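Print this page | E-mail this page

Skummont Home Trials, Lasturbridge
Pre-run safety check, laundry task
Checked by: Qianru Deng. 18 Feb 2021

1. Tether clear of feet and door swing. PASS, with comment. It crosses the floor where I want to walk, and I have now stepped over it 37 times.
2. Stop button within reach of operator. PASS.
3. Washer and dryer both off at start. PASS.
4. Basket empty and on its mark. PASS.
5. Loose wiring at head and shoulders secured. ADVISORY. Strapped at the torso. Higher up it resembles my hair in March. Retie before the next run. 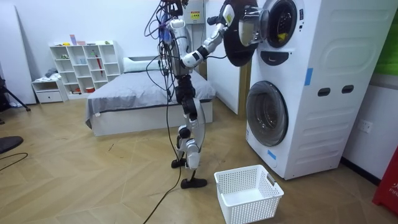 6. Door hinge, upper machine. MONITOR. Rated for people who want their socks back. Marras has asked for a force limit on the right arm and I agree with Marras.
7. Gripper pads worn? NO.
8. Drum checked by hand for leftovers after each run. FAIL last time. One sock, found by me, at home, in my bag.
9. Operator briefed. PASS. Qianru Luo has read all 64 pages and would like the afternoon back.

General comment: is it ready to do the washing unsupervised? No. Two of us stand by to save one of us a job. Dellow's form asks for "hours of labour saved" and I have left it blank.

Next check due after item 5 is done.

Search this site Go
Shares 359 | Comments 8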